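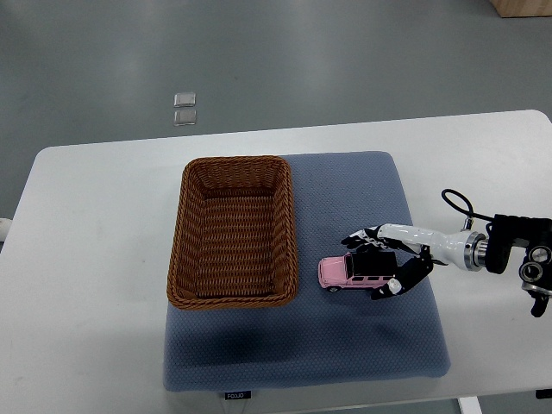

The Fikik 800 is a folding utility table with a white rectangular top, sold by Provora for craft rooms, playrooms and small offices. I have had one in daily use since February, mainly for sorting, wrapping and a sewing machine. Corner shape was the first thing I looked for when choosing it. Square corners at hip height are a nuisance in a narrow room, and a top with rounded corners, like the white one under the wicker basket and the pink toy car, can be passed many times a day without bruises. The Fikik has the same general form, with a slightly tighter radius.

Assembly
The legs ship detached. Each bolts to a steel plate that is already fixed to the underside, and the hex key is included. The instructions are clear except for step 2, where the left and right braces are drawn identically. They are not interchangeable. The short end of the brace goes toward the hinge. I fitted one backward and had to take off the whole leg to correct it.

Load and stability
Provora rates the top at 200 pounds, evenly distributed. I did not test to that limit. With a sewing machine at one end and boxes of paper at the other, I measured no sag with a straightedge along the long side. Side-to-side movement is small. Front-to-back movement is noticeable when the machine runs at full speed, and tightening the brace bolts after the first week reduced it by half. The leveling feet have enough travel for an uneven slab but they are hard plastic and slide on smooth floors. I replaced them with Katiyar rubber feet, which use the same thread.

Surface
The finish wipes clean with water and dish soap. Ballpoint ink needs alcohol. Marker left overnight leaves a faint gray stain that has not come out. The top is also loud: anything hard set down on it rings. A padded mat solves this, and it keeps small parts from rolling.
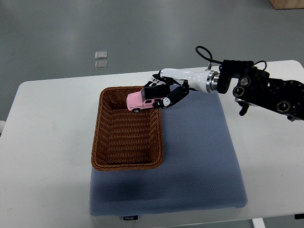

Wicker basket on a textured mat, white table.

I use a Fesance mat, bought separately. It lies flat after a day under books and does not creep. A mat also hides scratches, of which mine has several near the front edge.

Folding
The latch is stiff and needs two hands. Folded, the table stands upright without support, but the carrying handle is off center and the load pulls to one side on stairs.

Pros: rounded corners, flat top, good load rating
Cons: stiff latch, poor feet, stains from marker
Rating: 4 out of 5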